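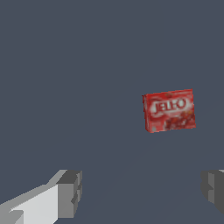
Usman Butt wants it put on record, first thing, that the hum was never his amplifier. He has asked for this at every meeting since the last report, and I am happy to oblige. The hum came from the lamp. The lamp has gone to live in the corridor.

Progress report to the Wovard fund, April
Community listening room and loudspeaker workshop, Istville

Where we are

The grant was for two things: a pair of large two-way loudspeakers for the listening room, built by the workshop group from scratch, and a set of drawings good enough for other towns to copy. The loudspeakers exist. The drawings exist in the sense that Helmi Leinonen has them in her head and some of them on the backs of envelopes. She has promised proper ones and I have promised to stop asking before noon.

Both cabinets are glued, braced and veneered. The left one was finished first and is, to be fair to it, the practice one. The lid sits very slightly proud at the back, where only the wall will ever see it. The right one is lovely. Visitors are steered towards the right one.

The bass drivers are the 8 inch Tran units we named in the application. The tweeters are not the ones we named, as those went out of production between your letter and our order. Ingrid Esposito found a replacement with much the same output and a wider flange, so the holes had to be recut. This cost us a weekend and a router bit.
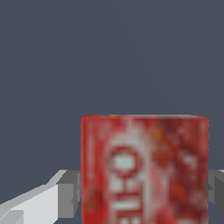
Crossovers

We are on version 7. I realise the plan allowed for three. Versions one to four were honest attempts, five was an argument between Thaddeus Iwasaki and Usman that somebody soldered together, and six sounded very good until you played a piano on it. Version 7 crosses over lower than before and uses a bigger coil, mounted well away from its neighbour. Thaddeus measured it in the room with the curtains open and again with them shut, and there is a dip in the upper midrange that both sets of curves agree on. He would like to fix it. Everyone else would like to listen to a record.

My own view is that we should leave the dip alone until the autumn. It is small, it moves when you change chairs, and I have seen what happens when Thaddeus is given another evening.

The room

Vokila let us have the long room on the ground floor at the old rent, for which many thanks. The speakers now stand on the short wall, 9 feet apart, and the echo from the far end has been tamed with bookshelves and a very ugly rug.

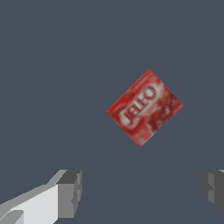
The bass is still uneven along the left side. Moving the sofa forward helped more than anything we paid for, a fact I pass on without comment. Deirdre Ó Briain has run the first open evenings, and people bring their own records, with mixed results.

Money

We are 100 pounds over on parts, nearly all of it coils, and under on timber by a little more than that. I would ask you to let us move the one across to the other. Receipts are with Deirdre, in date order, apart from the one for the router bit.

Still to do

Helmi's drawings, checked by someone who has not built the thing.
Grilles, or a decision that we do not want grilles.
A second pair of stands - the present ones are borrowed and their owner has begun to mention it.
Feet for the right-hand cabinet, which rocks.

The next report will come with the drawings attached, and Usman has asked to see a copy before it goes out.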